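Gretier Cell Set-Up Guide
Section 4: Boards and wire harnesses, picking from bins and trays

Applies to cells running the Wanyama controller, release 2 and up. Replaces the loose sheet from December. If your copy still has the sheet tucked in the back, bin it.

Read Section 3 (guarding, e-stop, reduced speed) first. Not repeated here.

4.1 Before you start

1. Cell in reduced speed. Key out, key in your pocket.
2. Wrist strap on, clipped to the ground stud. Check the strap on the tester. Every shift, not every week.
3. Wipe down bins and trays. Dust and flecks end up on boards, and glare off dirty plastic throws the wrist camera.
4. Look at the finger tips. Worn or chipped edges are to be written up on the finger log. Go by the limits in Appendix B, not by feel.
5. Load the right recipe. Board recipe for boards, harness recipe for harnesses. Don't run one on the other "just to see".

CAUTION: Ordinary molded plastic bins are not static safe, whatever the color. Bare boards go in bins marked for ESD use. Unmarked bin = scrap and practice boards only.

4.2 Round boards

6. One board per bin while teaching. Flat on the floor of the bin, parts side up.
7. Clear out stray cables and plugs before a production run. For teaching they can stay if they are well away from the board.
8. Jog down with fingers open. Stop short of the board and check the approach from the camera view.

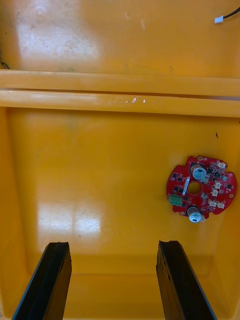 On our line we went in over the capacitors twice before anyone wrote the rule down, so please put it in bold next time. Comment from the Vevholm site, kept in because they're right. The rule:

9. NEVER close on a capacitor, a terminal block or a connector header. Grip on clear board edge only. If there's no clear edge on that side, turn the bin by hand (cell stopped) and re-teach.
10. Set grip force at the low preset. Raise one step at a time if the board slips.
11. Lift straight up. No sideways travel until the board is clear of the bin wall.

Note: tall parts may hang over the rim of a board. Leave clearance for the part, not only for the board. Most of the damage reports we get are this.

4.3 Harnesses, loose

Harnesses are harder. They move, they tangle, they hook on things. Slow down.

12. Lay the harness out in the tray so the crimped ends can be seen. Ends burried under the bundle = don't pick.
13. Approach with fingers open, wires between them. Check both fingers for a strand on the wrong side before closing.

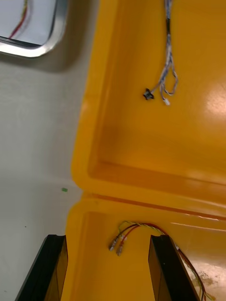
Fig. 4-2. Fingers open, colored wires between them, two crimp terminals at left.

14. Never grip on a crimp terminal. Grip on the wires, well back from the barrel.
15. If a strand crosses over the outside of a finger, back off, open, re-lay. Don't try to shake it loose with the arm.
16. One kind of harness per tray compartment where you can manage it. Mixed compartments are allowed for teaching, not for count runs.

CAUTION: Hands out while the arm is live. Straightening one wire "real quick" is how fingers get pinched. Stop, key out, then reach.

4.4 Harnesses, taped

Taped bundles give the gripper something firmer to hold. Leads still fan out past the tape, so plan for them.

17. Close on the bundle next to the tape. Leave the tape itself showing if you can, it makes the check in step 19 easier.
18. Fingers fully together before any lift. Watch for bare stripped tips and pin terminals, they catch on tray rims. 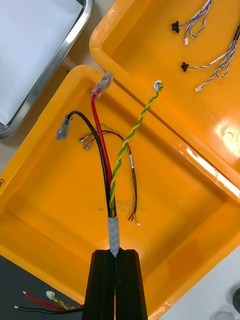
19. Hold check. Lift a little, pause, look. If the bundle has rolled in the grip, set it down and start over from step 17.
20. Travel at reduced speed until the longest lead clears the rim. Path height is measured from the lowest hanging lead, not from the gripper. People get this wrong alot.
21. Place, open, retract straight up. Check that no strand came up with the fingers.

4.5 If it stops by itself

Code 38: grip lost. Open, retract, inspect the part. Don't resume on top of a dropped board.
Code 278: force limit reached on close. Usually a connector or a strand folded double between the fingers. Do not raise the limit to clear it.
Same code again right after a reset: cell out of service, tag it, call Mevgate support.

4.6 Sign-off

22. Save the taught points under your own login. Shared logins are not accepted at audit.
23. Have a second person run the cycle once at reduced speed, with you at the e-stop.
24. Both initial the cell sheet. No initials, no full speed.

Continue with Section 5, Return to full speed.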